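What Is a Power Strip?

Most rooms have only a few outlets in the wall. A family may want to plug in a lamp, a computer and a phone charger all in the same corner. A power strip helps with that. It plugs into one wall outlet and gives you several new outlets in a row.

What is inside?

A power strip looks like a solid block, but it is a hollow plastic case. Inside, long strips of metal run from one end to the other. Electricity moves easily through metal, so these strips carry it to every outlet. When you push in a plug, its pins slide down and touch the metal.

The case is made of plastic because electricity does not move easily through plastic. The cord is made the same way. It has metal wires in the middle, and each wire has its own plastic coat. A thicker coat goes around all of them.

Some power strips have five outlets or more. Others are short and have only a few.

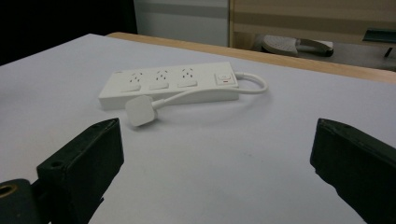

Many power strips also have a switch. When the switch is off, there is a gap in the path and electricity cannot reach the outlets. When it is on, the gap closes. Engineers call a complete path a circuit. One switch can turn off everything plugged into the strip, but some strips have a small switch for each outlet instead.

Why are the holes different?

If you live in the United States, the outlets in your home have two upright slots, and most have a rounder hole too. Other countries use other shapes. In Australia and New Zealand, the two top slots lean toward each other like the sides of a roof, and a third slot stands straight up and down below them.

That third slot is called the earth. In the United States we say ground. Its job is safety. If a wire comes loose inside a toaster, the ground wire gives the electricity a safe path to follow, away from people.

The shapes are different because countries built their electric systems at different times, and each one picked its own plug. Changing them now would mean changing the outlets in every house. People who travel carry a small adapter so their plugs will fit. An adapter changes only the shape of the plug. It does not change how strong the electricity is, and that can be different from country to country too.

How much can it carry?

Every outlet on a power strip shares the same cord. If too many big machines run at once, the cord can get hot. Heaters, toasters and hair dryers use a lot of electricity and should go straight into the wall. Lamps and phone chargers use much less.

Many strips have a part called a circuit breaker. It shuts off the electricity when too much is flowing. A breaker is helpful, but grown-ups should still check the label to see how much the strip can carry.

Staying safe

Ask an adult before you plug anything in or unplug it.

Hold the plug, not the cord, when you pull it out.

Keep power strips dry, and never touch one with wet hands.

Do not put a rug or blanket over a strip or its cord - heat can build up underneath.

Never plug one power strip into another.

Do not push anything except a plug into the holes.

Tell an adult if you see a cracked case, a bent pin or a torn cord.

Words to know

Circuit: a complete path that electricity can follow.

Ground (or earth): a safety path for electricity.

Adapter: a small part that lets a plug fit an outlet of another shape.

Written by Soon-im Cha
Updated 17 Sep 2025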